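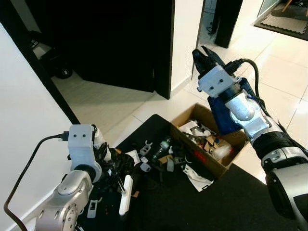
Filletti Startup Manager is a small utility for Windows PCs that take long enough to boot for you to make tea, drink it and start resenting the mug. It lists everything that launches itself when you sign in, tells you where each item came from, and lets you switch it off without deleting it. Most slow computers got that way one helpful installer at a time, and after a few years the startup list resembles a work surface scattered with small parts, with an open cardboard box nearby that might be where they belong. Filletti is the box. Anything you disable goes in there, labelled, and can be put back with one click when you discover it was the thing that made your printer print.

## What it does

- Shows startup programs, scheduled tasks and non-system services in a single list
- Marks entries whose program was uninstalled long ago (there will be some)
- Delays an item by up to 259 seconds, for software you need but not urgently
- Saves your settings as a profile before every change
- Runs from a memory stick, if you prefer not to install a program whose job is to complain about installed programs

Filletti checks each entry against Nurno, our own catalogue of more than 1,000 common startup items. Each has a plain description and a rating: Keep, Your Choice or Why. Items it doesn't recognise are left alone and marked Unknown. Please look these up before switching them off. "Unknown" covers both dreadful toolbars and the driver for your touchpad.

## Editions

**Filletti Hellura** is the free edition. It covers one PC, keeps the last 2 profiles and shows no adverts. It mentions the paid edition once, in the About window, quite quietly.

**Filletti Kombo** adds unlimited profiles, a boot timer with a graph, and a command line for people who look after other people's computers, whether by profession or by being related to them.

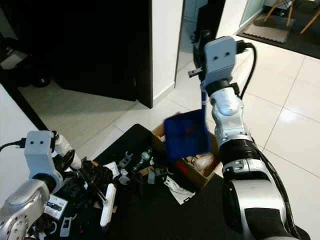
*Two robot arms above a cluttered black mat with an open cardboard box*

## Before you buy

The boot timer needs a couple of restarts before its graph means much. On our oldest office laptop, sign-in to usable desktop dropped by nearly 46 seconds. Yours may differ, particularly if it was already fast, in which case keep your money.

Filletti will not fix a failing drive, remove viruses or update drivers. Work computers managed by an IT department may refuse some changes, and so may the IT department.

## Requirements

Windows 10 or 11, 64-bit, and an administrator account. The next update is due in February and is free to existing Kombo users.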